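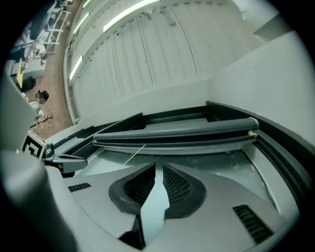
Gripper comparison group, minutes
Friday, 2 p.m., Fakovstead test room

1. Minutes of the last meeting
Accepted with one fix: the Zadton pads were ordered in September, and the order was for spares only.

2. Hand-held gripper on the window task
The group went over the blind and cord trials. The mesh-textured rubber pads will stay on for the next round. Operators reported that the thin cord is harder to line up than the bar. Makhubela asked for the wrist angle to be logged on each try. Agreed.

3. Bare-hand baseline 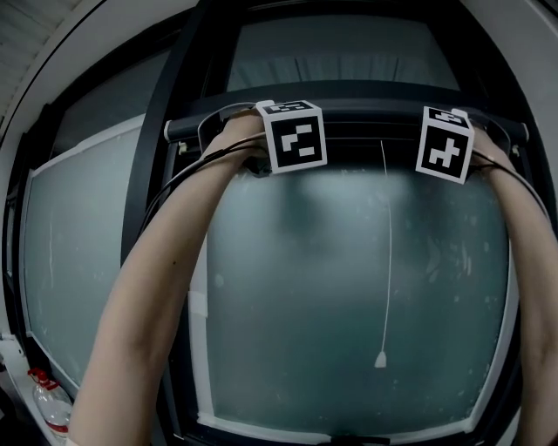

Minutes, page 2

The baseline is recorded with a cube marker on the back of each hand and both hands on the bar. Cable routing at the wrists was discussed. One operator finds the loops tight when reaching up. Longer cables to be tried before any more recording.

4. Episode count
Gripper set: 3,552 episodes, against a target of 3,000. Baseline set: 464. No more gripper episodes on this task until the baseline catches up.

5. Controller
The Cakik controller was not ready for review. Carried over.

6. Actions
Cable lengths: hardware group.
Wrist angle field in the log: software group.
Quote for a second set of pads: Zadton to send.

Meeting closed at 3:10 p.m.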